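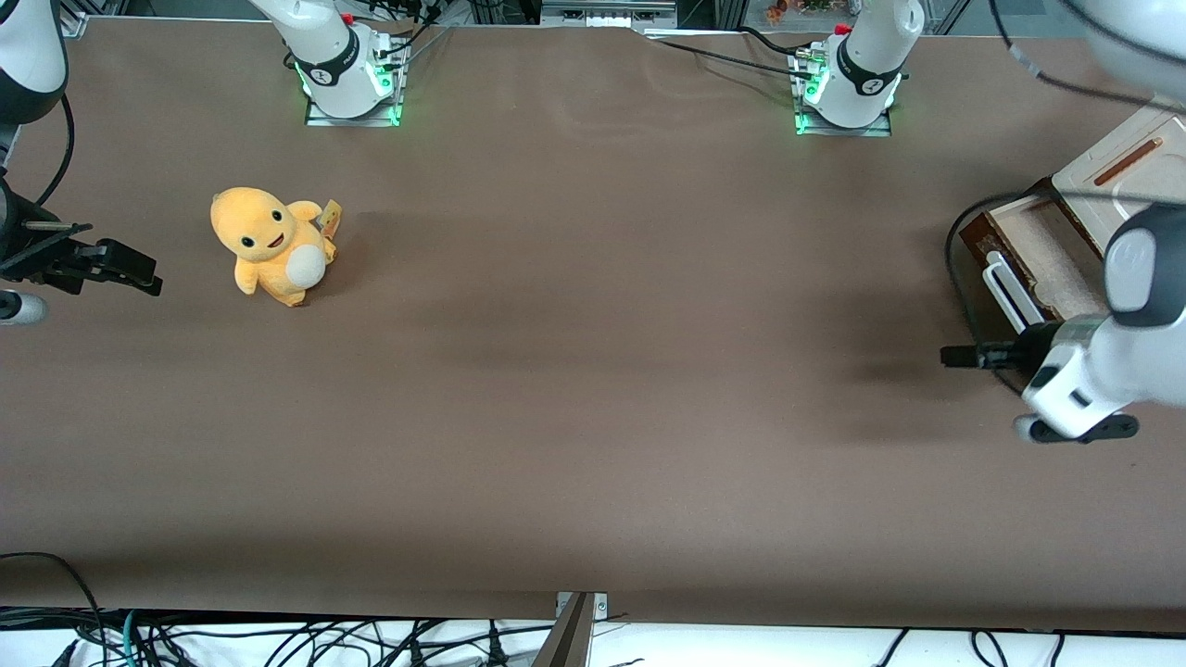 Miyazaki asks that the house mix be cut before the credits reel is cued, and the steps below follow that order.

December - by Osamu Miyazaki

4. Loading a concert film in Vundeck

1. Copy the feature to the Ccori drive. Leave 380 GB free.
2. Open Playlist and add the feature, then the live set.
3. Set the gap between them to 2 minutes.
4. Press Verify.

Note: Surround tracks load muted - raise them by hand.

Caution: Do not eject the drive during Verify.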